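The Dangate Road House

Rania Bitar did not believe in the buyer. She had been selling houses for Pleleck for 10 years, and in that time no one had ever offered full price over the phone for a place with a wet cellar.

"He's seen the listing," said Kristaps Rätsep, who owned it. "He liked the kitchen."

"Did he say what he liked about it?"

"He said it had a good feeling."

She wrote that down. People who talked about feelings usually wanted something knocked off later. The house had belonged to an aunt of his, a Mrs. Urbańczyk, and it had stood shut since March. The taxes came to 2,594 dollars a year and the porch leaned toward the road.

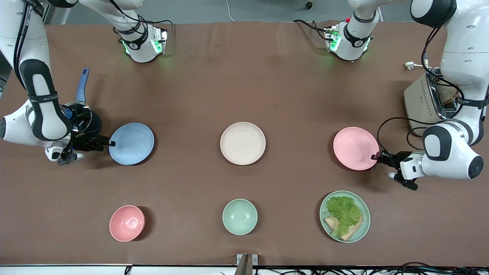

Kristaps wanted to sell it furnished, down to the spoons. He thought it made the place worth more. Rania had read his inventory in the car and thought it made the place worth a dumpster. Two small bowls, one black pan, a toaster, a light blue plate: he had typed each on its own line, as if a judge might ask to see it. There was nothing on the list about the furnace.

"Does it run?" she asked.

"It ran for her."

"That isn't what I asked."

He looked out at the yard. He was a tall man who seemed to get shorter whenever money came up. "The buyer didn't ask about the furnace," he said.

"Then he isn't a buyer. What's his name?"

"He's with a company. Kerkura."

She had never heard of Kerkura. She went out to the porch, where the phone worked, and called the office. They hadn't heard of it either. When she came back in he was sitting on the stairs with his coat still on.

"You gave them your bank number," she said.

"Just for the deposit."

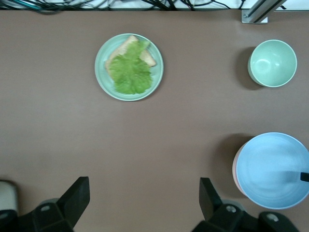 "When?"

"Last night. They were very polite about it."

Rania sat down one step below him. She could have told him what she thought of polite people on the phone, but he was already pulling at the cuff of his coat, and she figured he had got there by himself. She asked for the name of his bank. He told her. She dialed, and a recording thanked them for their patience and said the wait would be nearly 44 minutes.

"That's not so bad," Kristaps said.

She put the phone on the stair between them and turned up the sound. The music was a piano piece with a skip in it. After a while he got up, went down to the cellar, and began banging on the furnace.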